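3.2 Control layout and the reading of dial settings

The second group of appliances in the survey consisted of countertop microwave ovens operated by rotary controls. Ovens with touch panels were treated separately (Section 3.4), as the errors made with them are of a different kind. Rotary models remain common in small rented flats and in shared kitchens, where one oven may serve people who did not choose it and have never seen its instruction booklet.

Wada and Tan, in their earlier study of the Rorville flats, found that residents set the cooking time with little difficulty but often left the power dial wherever the last person had put it. Our own household diaries point the same way. Of the 604 entries that mention a microwave oven, most record a time and very few record a power level. When asked about this in October, several residents said that they had never turned the upper dial at all.

Three features of the panel were recorded for each oven: the order of the controls from top to bottom, the contrast between each dial's pointer and its background, and the size of the printed labels. Labels were judged from a standing position, with the oven on a surface at normal worktop height. Yokoyama's scale was used for contrast, with the change proposed by Sugiyama for pale plastics – the original scale was drawn up for enamelled cookers and gives too little weight to glare.

Glare proved to be a problem in the Wiltska kitchens, where the ceiling light is set almost directly over the worktop. Residents there tended to lean forward or to one side before turning a dial, and in 8 households a strip of coloured tape had been added to mark the setting used most often. The tape was left in place during the survey and noted on the record sheet.

Figure 4 shows a white oven with two rotary knobs, one above the other, and a round push button below them. The upper knob carries a small dark mark, and the labels are printed in a ring of very small characters.
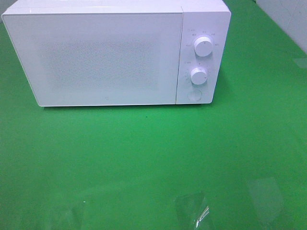 Figure 4. Countertop oven with rotary controls in a vertical panel to the right of the door.

Label size was scored apart from language. A resident who cannot read the script may still learn a dial by position, provided that the pointer can be seen, and Takagi has argued that position is in any case what most people remember after the first few weeks of use. Our diaries give some support to this. Residents described settings as "straight up" or "a bit to the left" far more often than by the printed word. The description fails, however, when an oven is replaced by another model with the same general layout and a different order of settings – a case that arose twice in the Adomaitis building and is taken up in Section 5.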